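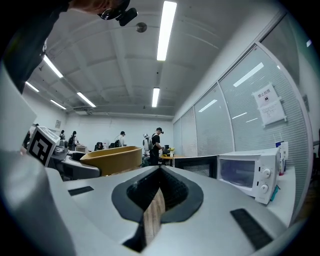
Closed blinds on the partition, main ceiling lights on.

Skallance partition blinds, grey, horizontal slat

We fitted these to the glass partition in August, replacing roller shades that never sat square. Each blind hangs inside its own white-framed panel, which keeps the line tidy but makes measuring fussy. Allow a few millimetres either side – the supplied brackets have no sideways adjustment.

Closed, they give decent privacy. Glare is another matter. The glass still picks up the fluorescent tubes as pale streaks, and a grey slat does nothing for that. Paper signs can be taped to the panels as before.

The tilt wand is stiff for the first 50 or so turns. Dust shows on the upper slats within a month.

Cost was $1,783 installed, with a 24-month warranty. Good value, average hardware.

Wing-yan Kuo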